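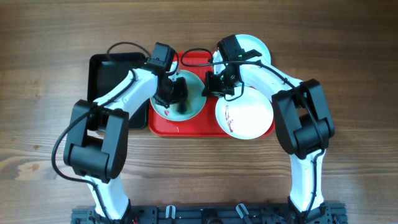
2. Stand der Arbeiten im Juli

Teilprojekt Geschirrkreislauf, Standort Trotmont
Berichterstattung: Ruba Awwad

Im Berichtszeitraum wurden 2.573 Mehrwegteile erfasst und in den Umlauf gegeben. Der Zielwert laut Bewilligung liegt bei 3.000 Teilen. Die Differenz betrifft überwiegend Schalen, deren Nachlieferung durch Drudard noch aussteht.

Von 14 vorgesehenen Ausgabestellen sind 7 in Betrieb. Für die übrigen liegen die Nutzungsvereinbarungen unterschrieben vor, die Anschlüsse für die Spültechnik fehlen noch.

2.1 Abweichungen vom Arbeitsplan

Die Umstellung der Bestandsführung auf Rana verzögert sich. Shamim Hayat hat die Altdaten bereinigt; doppelt vergebene Teilenummern – vor allem bei Tellern – wurden gelöscht. Der Parallelbetrieb beider Listen läuft bis zur Abnahme weiter.

2.2 Mittelverwendung

Sachmittel wurden planmäßig abgerufen. Bei den Personalmitteln besteht ein Rest aus der unbesetzten Stelle in der Logistik. Wir beantragen die Übertragung in die nächste Förderperiode; den Antrag reicht Adanech Negash gesondert ein.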